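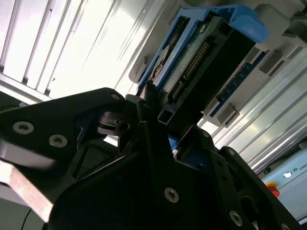
Drive swapper, progress report 2
Dreletwood shared workshop, bench group Cha

Goal: arm pulls a hard-drive caddy out of its bay, sets it down, puts it back. No human hands. Sounded easy in April.

Where we are. Bay is a light gray plastic bracket, caddies are blue, everything hangs off aluminum extrusion. Budget was 1,899 dollars, spent 545 of that on the gripper parts alone, mostly plates and screws. Wrist camera works, cable still gets in the way at full twist.

Problems so far:

Alignment. The connector doesn't forgive anything. Coming in at an angle, the caddy jams and the arm keeps pushing. Added a force limit in software, then lowered it, then lowered it again.

Grip. Fingers slip on the ribs of the caddy. Tried rubber tape, peeled off over night. Next try is cut pads, glued and screwed.

Screws. Mix of hex and Torx on the gripper, so two drivers on the bench all the time. Our fault, ordered from what Jenen had in stock. Should of planned that.

Testing. 240 runs logged up to now. Pulling out is mostly OK, putting back is not. Failures are nearly all in the last bit before the pins meet. Logs are in the Ondby folder, named by run number, a few are missing from the evening the laptop died.

To do before report 3: new pads, re-route cable, slower approch on insert, redo the camera calibration (we bumped it). Wiring diagram also still owed.

Related
Drive swapper, progress report 1
Ondby log format, short notes
Parts list, bench group Cha

Contact | © Dreletwood shared workshop | Back to top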